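Stone tabletop sealer – how long between coats, and do I need to strip the old one?
Home Repair > Counters and Tables
Posted 28 February 2021 by Grolby

I have a long work table in a spare room with a blue-gray top, sold to me as natural stone. The seller said it was sealed when it was made but could not say with what. I bought a can of Tekeck penetrating sealer, and the can says to allow 15 minutes before wiping off the extra. It does not say anything about going over an older sealer.

I put a few drops of water on one corner and they soaked in and left a dark spot. On the other end the water sat on top. So I think part of it is worn. There are also two little brown marks that do not come up with dish soap. I have not tried anything stronger because I don't want to etch it.

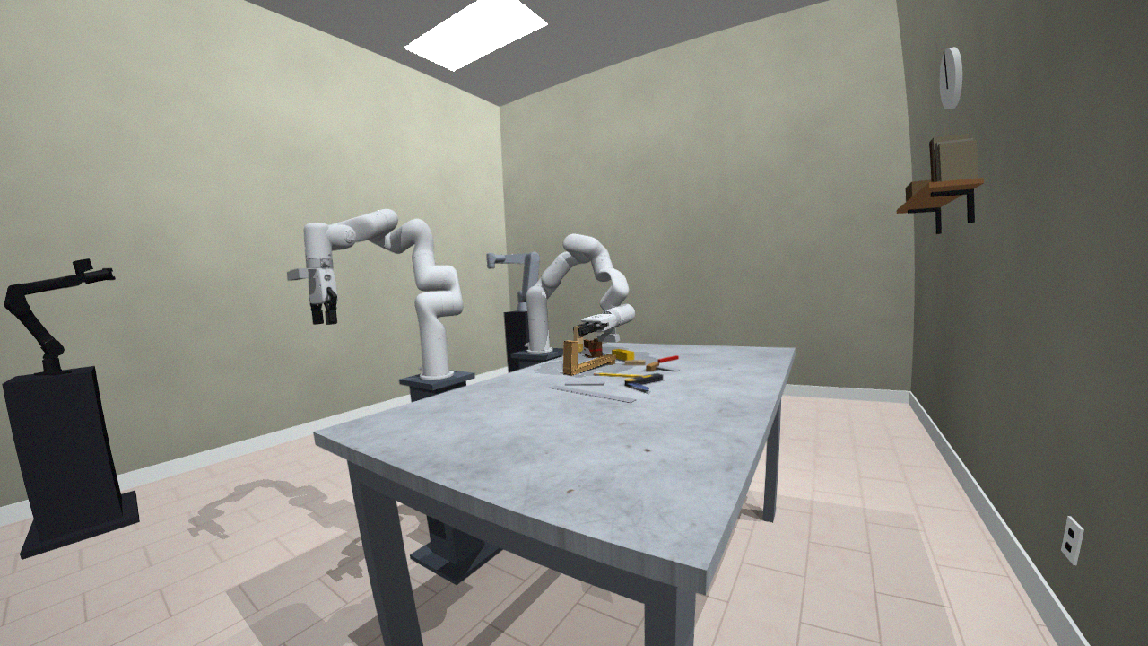 The table from the near end, with the marks toward the front.

What I want to know:
Do I strip the whole top first, or only clean it and put the new sealer on?
How long should I wait before a second coat?
Can the brown marks be pulled out before I seal, or am I going to lock them in?

The room is not heated much in winter and I would like to get this done while I have a few days free.

tilesaw_ed
42 helpful votes

You don't normally strip a penetrating sealer. It goes down into the stone and there is very little on the surface to take off. What you do need to find out is whether the old product is a topical one, meaning a film. Scratch an out-of-the-way place on the underside of the edge with a fingernail or a plastic scraper. If you get a clear or whitish curl, it is a film and it has to come off before the new sealer will go in. If you get nothing, clean it and go ahead.

For cleaning, use a stone cleaner with a neutral pH. No vinegar, no lemon, no bathroom spray. Rinse twice with plain water and let the top dry overnight, longer in a cold room. Sealing over damp stone is the most common cause of a cloudy finish.

For the brown marks, first work out what they are. Coffee, tea and oil will usually respond to a poultice. Mix baking soda and water to a thick paste (use 3 percent peroxide in place of the water if the stone is light and the stain is from food or drink), spread it a little past the edge of the mark, cover with plastic wrap and tape it down. Leave it a full day, take the plastic off, let the paste dry by itself, then scrape it up with plastic. You may have to repeat it. Test in a corner first, as peroxide can lighten darker stone. Rust needs a different product made for rust on stone. Some brown spots are mineral in the stone and will never come out.

Do the stains before you seal. Once sealed, the paste can't reach them.

On the second coat, go by your can. If it gives no time, wipe the first coat fully dry, wait until the next day and do the water test again on both ends. Only the end that still darkens needs more.

Policarpio
7 helpful votes

Are you sure it is stone? I bought a top from Clarkance that looked a lot like yours and it was a printed laminate over board. Look at the edge. On mine the pattern on top did not carry over the side at all, and the side was a different shade. If yours is the same, sealer will sit there and go sticky. Your water test sounds more like stone or concrete though, so maybe ignore me.

Temperature matters too. I did a hearth in November with the window open and it took days to lose the smell and the tacky feel. I would wait for a warmer week.

I have a mat on the floor with the same sort of cloudy gray-blue pattern and a pinkish-beige tile under it, and I use it to lay things out while a tabletop is drying.

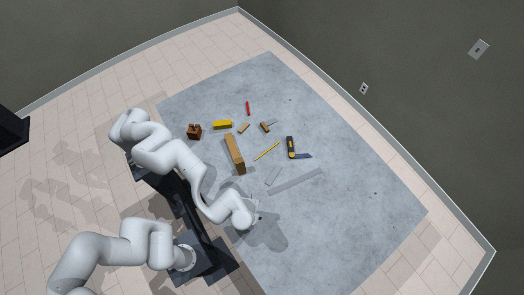 Mat in the corner with some workshop bits on it.

Don't let sealer drip on grout. It leaves a darker line that shows every time the floor is washed. Put down plastic and tape it.

backporch2000
1 helpful vote

I use car wax on mine. Works fine, shines up nice. Redo it when it gets dull.

Comment from tilesaw_ed on the reply by backporch2000:
Wax is OK for looks but it has to be removed before a penetrating sealer can be used, and some of them yellow. If anyone has waxed this table in the past, that might be the end where the water beads. Mineral spirits on a white rag will tell you. If the rag picks up a yellow or gray smear, keep going until it stays clean.

Comment from Grolby:
No film that I can find on the underside. The edge is darker than the top, with faint streaks running up and down, so I will look into the laminate question before I open the can. Paste is going on the marks tonight.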